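How to Style a Raised Shelf on a Console Table

Posted 2022-07-30

I love a little riser shelf! You know the kind: a wooden board sitting on black metal frames that you stand on top of a table to get a second level. I picked mine up at a shop in Tadlow, and I've rearranged it so many times since then that I finally have a method I trust. It takes me one cup of coffee from start to finish, and it works for a sideboard or a deep windowsill too.

What you'll need

A riser shelf with an open frame
One bushy plant in a dark pot
A pair of candlesticks (gold is my favorite against black metal)
One rounded vase with a bit of pattern
A soft cloth
Felt pads

Step 1: Clear everything and wipe down

Take it all off, even the things you're sure you want to keep. A glossy tabletop shows every fingerprint, so go over it with a barely damp cloth and then a dry one, following the grain. Do the underside of the riser board as well. You'll see more of it than you expect once you're sitting down across the room.

Step 2: Place the riser

Stick felt pads under the low bars of the frame before it touches the table. Then set it off center. I like 6 inches more space on one side than the other, which leaves a nice open patch for the vase later on.

Step 3: Lay the tall pieces down first

Candlesticks go over easily while you're shuffling everything else, so I rest mine on their sides until the big pieces are settled. It also lets you check the bases for old wax and grit. Keep a hand on them if your table doesn't have a raised edge at the back!
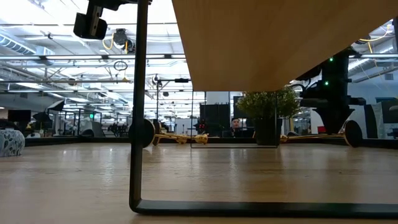 Step 4: Find the plant's spot

Greenery is what makes the whole thing feel alive, and a riser is such a good partner for it. Try the plant at the end of the board, a little behind the frame, so the leaves peek through and soften those straight black lines. Small, dense foliage is great for this. Mine has paler tips that pick up the gold beautifully. If the leaves are getting squashed under the board, slide the pot back a bit or turn it until the fuller side has room.

Step 5: Add the vase

Put the vase at the opposite end from the plant. A white and gray one with a dark leaf pattern ties in with the greenery and the metal at the same time (so satisfying). Leave it empty for now and see how you feel about it in a day or two.

Step 6: Stand the candlesticks up

Keep them close together, with one slightly forward of the other. Mine measure 18 inches with tapers in, far too tall to go under the board, so they stand out in the open. If you burn real candles, keep them well away from both the wood and the leaves, or use the battery kind.

Step 7: Step back and fiddle

Go and look from the doorway, then from the couch. Move one thing at a time. I nearly always end up pulling the plant forward an inch and then putting it right back where it was.

In September I swap the vase for a bowl of little gourds and leave the rest alone. Dust the frame while you're at it, especially the rounded corners, where the fluff likes to collect.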